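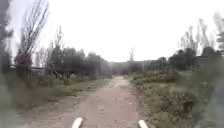
Plellach Community Garden Plots — Frequently Asked Questions

How do I get a plot?
Fill in the request form on the Plots page and we will put you on the list. Plots are offered in the order the forms come in. If you live in Storley or Cheetham you can apply on the same terms as Plellach residents. You will get an email when a plot opens up and you have 16 days to accept it. After that it goes to the next person.

How long is the wait?
It depends on the time of year. Most plots change hands in November, when renewals are due, and a few more come up in spring when people find they don't have the time. If you are willing to take a half plot you will usually get one sooner.

What does it cost?
A full plot is $32 a year. A half plot is $16. The fee covers water, the shared compost bays and use of the tool shed. There is no deposit.

What size are the plots?
Full plots are 500 square feet and half plots are 250. A few of the older plots on the Imell side are odd shapes, but they are charged at the same rate as a full plot.

Can I share with a friend?
Yes. One person has to be the named holder, and that is who we contact about fees and upkeep. If the named holder gives up the plot, it does not pass to the friend automatically. Ask your friend to join the list too.

Is water provided?
There are shared faucets, turned on in April and shut off before the first hard frost. You may use a hose while you are there. Please don't leave sprinklers or soaker hoses running after you go home. Rain barrels are fine if they have a lid.

What can I grow?
Vegetables, fruit, herbs and flowers. Mint, horseradish and bamboo have to be in containers. Raspberries and blackberries are allowed but must be kept two feet back from the plot line. No trees, apart from dwarf fruit trees in pots.

Can I put up a shed or greenhouse?
No sheds. Cold frames, low tunnels and small plastic greenhouses are allowed — anything over six feet tall is not. Tie them down well. If yours blows onto another plot, you are expected to fix the damage.

Can I use weed killer or bug spray?
We ask everyone to stay away from weed killer completely. It drifts, and we have lost tomato crops to it. Insecticidal soap and slug bait based on iron phosphate are OK. If you are not sure about a product, ask before you open it.

What about straw and manure?
Straw is fine. Hay tends to be full of seed, so please leave it at home. Aged manure is welcome, but ask the supplier whether the fields were sprayed. Some pasture herbicides pass through the animal and will stunt beans and tomatoes for a season or more. A quick test is to plant a few beans in a pot of the stuff and wait three weeks.

Can I bring my dog?
Yes, on a leash and inside your own plot.

What happens if I get behind on weeding?
You will get a friendly email first. If nothing has changed after a month you will get a second one, and after that the plot may be offered to someone else. If you are sick, moving or just had a baby, tell us. We can usually find someone to keep things going until you are back.

Can I sell what I grow?
No, the lease doesn't allow it. You can give away as much as you like. There is a table by the tool shed for extras, and anything left there at the end of the day goes to the Cheetham food pantry.

When can I be there?
Dawn to dusk, all year. The tool shed is locked at 9:00 p.m. in summer and 5:00 p.m. in winter. The lock code changes when renewals are done and is sent out by email.

How do I give up my plot?
Write to Titilayo Nnaji, who handles plot assignments, using the contact form. Take out your stakes, netting and pots first. Plants can stay — the next person may be glad of the rhubarb. Fees are not refunded for part of a year.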